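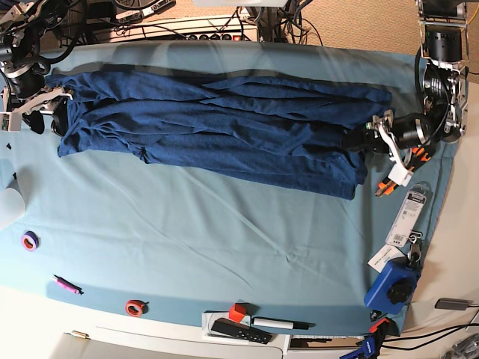 Folding is the wrong place to start, Michalis Stefanou told us before we had our coats off, and a student who writes a report about folding will end up writing a report about everything that comes before it. We wrote that down. We then spent most of the open day at Telleck finding out how much comes before it, and this report is the result, so he can consider himself vindicated.

# Visit report: cloth handling at the Telleck open day

Wanpen Ongart and Daranee Chaimongkol
Submitted 8 Jul 2024

## Why we went

Our course project is called Korent. On paper, Korent is a study of how two-armed robots deal with soft objects, and whether the methods used on towels carry over to clothes. In practice, until this visit, Korent was a shared folder with a title page in it. Our instructor, Rimantas Vītola, suggested that we might like to look at a robot before writing any more about them.

Telleck opens its workshop to students and anyone else who signs up. There was a short talk, a demonstration with a two-armed station working on a knit garment, and a long question period that ran into lunch and then through it. We had prepared questions. Most of them assumed that the robot knows what a sleeve is, so we crossed those out during the talk.

## What we expected

We should put this on record, since the assignment sheet asks for it. Wanpen expected something fast. Daranee expected something that would drop the clothes. Both of us had seen plenty of short videos of robots folding shirts, and neither of us had noticed the small "sped up" label in the corner of many of them. We have noticed it ever since.

## The demonstration

The station is a table with an arm on each side, and the garment for our session was navy blue. With a gripper at either end it made a long narrow strip across a light blue sheet, wrinkled lengthwise, with one flap hanging below the rest near the right end. Daranee's notes at this point say "scarf??" and then, underneath, "flap." The flap became the main character of the session.

Michalis used it to explain the central problem. A rigid part, such as a bracket, has a position and an angle, and once you know those you are finished. A garment has as many shapes as it feels like having. Two grippers holding the two ends of a strip know where the ends are. They know very little about the middle, and a flap that has wandered out of the fold is in the middle, where it does as it pleases.

He described three ways of dealing with it:

- Put the garment down, let go, and pick it up again somewhere better.
- Keep hold of both ends, pull until the cloth is taut, and hope the flap comes along.
- Ignore it, finish the fold, and call the result "compact."

The third was offered as a joke. We later asked how results are graded and were told that a person looks at the finished fold and says yes or no, so we have kept it on the list.

## Grasping

This was the part we had not thought about at all. When a person picks up a sweater, the fingers slide, feel for an edge, and pinch until there is one layer between them, or two, or whatever was wanted. The person does this while talking about something else. A gripper with stiff fingers closes where it is told to close. If there are four layers there, it gets four layers. If it stops slightly too high, it gets air, and carries the air very carefully to the other side of the table.

Knits are both kinder and meaner than woven cloth, we were told. Kinder, because the fabric bunches and gives the fingers something to grab. Meaner, because it stretches, so the distance between the grippers says less about how the cloth is lying than you would like. Dark cloth adds a further difficulty for anything that relies on cameras: a crease shows up as a shadow, and a shadow on navy blue is a subtle thing. Wanpen asked why they didn't practice on something pale. Michalis said people own dark clothes.

## The table

We were asked by Rimantas to report on the working environment. We had pictured a white room with nothing in it. The table had the sheet and the garment, and it also had rolls of tape, markers, a set of keys, a remote control and a tool with orange and black handles, something like pliers, just below the left gripper. (The left gripper is on the right as you face it. Left and right belong to the robot, and it took us most of the morning to stop pointing the wrong way.) On the floor behind was a power strip with a good tangle of black cables.

We found this encouraging. It looked like our own desks, with arms.

It also led to the best question of the day, which we can't take credit for. Another visitor, Wanpen Hemmin, asked whether a cluttered table makes the task harder or makes it more honest. The answer was long. The short version is that clutter is fine as long as nothing ends up under the cloth, and that a method which only works on a bare table will be a disappointment in any house with people in it. She didn't look fully satisfied, and she asked it again over lunch in different words, and got the same answer in different words.

(There are two Wanpens in this report. We apologize to the reader. The one who wrote half of it is Ongart.)

## Numbers, such as they are

The assignment asks for quantitative observations. We asked what a beginner should plan for, and Michalis suggested 20 attempts per garment as a starting point, with two garments, before forming any opinion. With fewer, he said, you are mostly measuring your luck and how you laid the cloth down.

We did not time anything ourselves. Wanpen had brought a stopwatch and forgot to start it, and by the time she remembered, it seemed rude.

## What this changes in our project

Our original plan for Korent had a chapter on folding and a paragraph on grasping. We propose to swap them. The revised plan is:

1. A review of how grasp points are chosen on knits, including what happens when the chosen point is wrong.
2. A small study in the department lab using Gwynne, the older two-armed station, and two garments — one pale, one dark.
3. A section on how a finished fold should be judged, with a written rule that two people can apply separately and compare.
4. Folding, if there is room.

Item 2 depends on getting time on Gwynne, which is booked by the grad students through the end of the summer. We have asked for September. We were told "maybe," in writing, and have attached the email.

Item 3 is the one we care about most. The word "folded" got used all day as if everyone meant the same thing by it. Daranee started asking people over lunch what they would accept as a folded sweater. One wanted matching edges. One wanted it to fit in a drawer. One said his went on a chair, and he considered that a solved problem.

## Things we got wrong

In our proposal we wrote that the two arms "share the work equally." We can't support that. Michalis explained that in many folding routines one arm mostly holds still while the other does the moving, and that holding still at the right tension is a skill of its own. We have both worked on group projects and are prepared to believe this.

We also wrote that Zullora, the simulation package we used last term, would let us skip most of the physical trials. Cloth in our Zullora scenes falls flat when dropped and stays where it is put. We no own garments like that. The claim has been taken out, and the scenes will be kept for planning arm motions only.

## Open questions

- Does it help to shake the cloth out first, as people do, or does that only trade one mess for another?
- How should a trial be scored if the fold is good but the garment is inside out?
- Can we borrow the stopwatch again? (To Rimantas.)

Notes from the talk are in Appendix A. Appendix B is Daranee's drawing of the flap, with arrows.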